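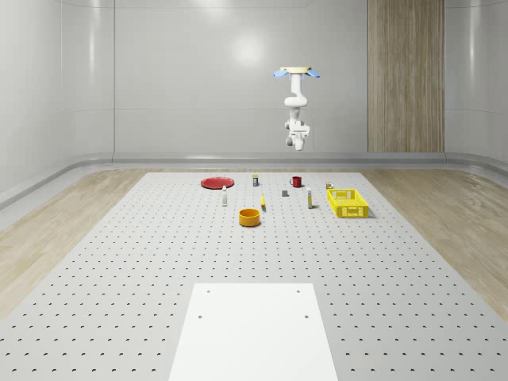
Etenesh Feyisa sostiene que el pan de teff se estropea casi siempre el segundo día, cuando la masa todavía huele a harina y el principiante, impaciente, la pasa a la plancha. Según ella, hay que dejarla en paz hasta que el olor recuerde al yogur y la superficie se cubra de un líquido oscuro. Entonces se retira ese líquido, se remueve y se empieza a pensar en el fuego.

La injera es un pan plano, blando y ácido, con la cara superior llena de agujeros. En Etiopía y Eritrea hace de plato, de cubierto y de guarnición. Se extiende sobre una bandeja, se reparten encima los guisos y cada comensal arranca trozos con la mano derecha. Al final se come también la base, empapada de salsa, que para muchos es la mejor parte.

En España se encuentra desde hace tiempo en restaurantes, casi siempre mezclada con trigo. La de teff puro es más difícil de comprar y tampoco resulta sencilla de hacer. El grano es diminuto y carece de gluten, de modo que la masa no se amasa ni se estira: se bate, se deja fermentar y se vierte.

Adanech Kahsay aprendió de su madre y ahora cocina para el comedor Tefera, un local de 11 mesas que abre a mediodía. Empieza a preparar las masas a última hora de la tarde. Mezcla la harina con agua tibia, añade un cucharón de la tanda anterior y tapa el cubo con un paño. En verano le bastan 3 días. En enero el cubo pasa a la despensa que linda con el horno y puede necesitar alguno más.

El cucharón de la tanda anterior se llama ersho y cumple la función de la masa madre. Quien no lo tiene puede empezar con harina y agua, aunque las primeras injeras saldrán irregulares. Kahsay tiró las de su primera semana en Valencia. El agua del grifo, dice, le daba una fermentación lenta, y terminó por dejarla reposar una noche en una jarra abierta antes de usarla.

Hay un paso que muchas recetas en castellano omiten: el absit. Se aparta una parte pequeña de la masa ya fermentada, se cuece con agua hasta que espesa como unas gachas y, cuando se ha enfriado, se devuelve al cubo. Ese almidón cocido da flexibilidad al pan. Sin él, la injera se agrieta al doblarla. Después del absit la masa vuelve a subir, y cuando asoman burbujas en los bordes está lista.

La plancha tradicional, el mitad, es un disco de barro. Las eléctricas alcanzan un diámetro que no cabe en muchas cocinas de piso, y Abenezer Chala recomienda a sus alumnos una sartén antiadherente ancha con tapa. Se calienta bien, se vierte la masa en espiral desde fuera hacia el centro y se espera. Los agujeros, que en amárico se llaman ojos, se abren en pocos segundos. En ese momento se tapa y el vapor termina la cocción por arriba. La injera no se voltea nunca.

Chala insiste en no untar la sartén de aceite, porque la masa resbala y los ojos se cierran. Tampoco conviene apilar las piezas calientes. Se dejan enfriar separadas sobre un paño y luego se amontonan, bien envueltas. Aguantan 3 días a temperatura ambiente si no hace calor.

El precio de la harina sigue siendo el principal obstáculo. Mihret Tsegaye, que la compra en sacos para varias familias de su barrio, mezcla teff con un poco de cebada cuando la quiere más barata, y admite que el resultado es más pálido y menos ácido. Para las fiestas usa teff oscuro, sin mezcla.

Para una primera prueba en casa, Kahsay propone 80 gramos de masa vieja, si algún conocido puede cederla, medio kilo de harina de teff y el agua necesaria para obtener una pasta de crepes algo espesa. De ahí salen 7 piezas de sartén. La primera suele quedar pegada. En el Tefera se la come la cocinera, de pie, con un poco de berbere y mantequilla.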